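Ticket: Thread tracker swaps suture tails for loose strands after handoff
Project: Kuravier perception / planner
Status: Open, workaround in place

Okay, I've been chewing on this one long enough that I'd better write it down before I forget what I tried! Short version: the thread segmenter is fine, but the tracker sitting behind it keeps handing the planner the wrong ID. It locks onto the tail of a finished knot, calls it the active strand, and the planner happily plans a pull on something that's already tied off. The wrist view is where it's worst, with knots, tails and two long braided strands all sharing the tissue.

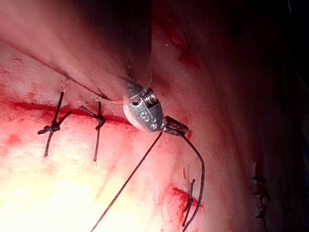 Posted by Fereshteh Amini, 9/14/20

First thing I checked was exposure. The lower left washes out nearly white and the right side drops into shadow, so I figured we were losing thread pixels at both ends. I replayed 200 clips with the gain clamped and got 21 ID swaps. With the gain left alone? Also 21. So much for that theory (and my morning).

Next I blamed the Driduva sync node, mostly out of habit. Timestamps were clean. Kohei Yokoyama had me dump the association costs, and there it was: when an instrument tip passes close to a strand, the track goes stale, and on recovery the matcher grabs the nearest black thing with a similar angle. It doesn't care if that thing has a needle on the end or a knot.
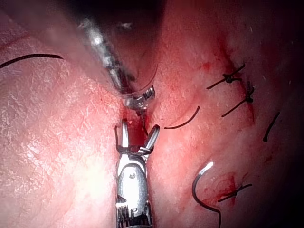 Wrist view: both instruments at the cleft, three tied knots and the curved needle on the right-hand side.

What I changed:

- Stale tracks now wait for a needle or jaw contact before they get their old ID back.
- Anything connected to a knot detection gets tagged "tied" and the planner can't pick it.
- Raised the recovery buffer from 1,000 to 3,160 entries. Probably overkill, but it was filling up and dropping the very track I wanted.

Reran the same clips and I'm down to two swaps, yay! Both are in the fixed view, where the thin hair-like strands on the surface still score as thread. Anong Chaiyaporn thinks a curvature prior would help. I'm less sure, a couple of them bend a lot like a slack suture. I'll try the width filter from the Higuchi branch first and report back here.

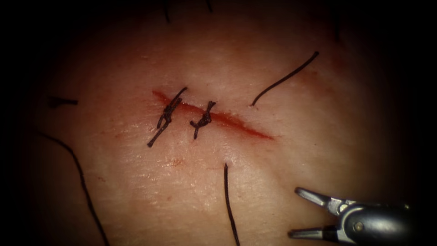 Do I need to recalibrate the cameras after pulling the new tracker config?

The config only touches ID matching and the recovery buffer, so your existing calibration stays valid. Restart the planner node after you pull, or it'll keep the old tag list.

Leaving this open until the width filter is in. Clifford Paquette has the merge.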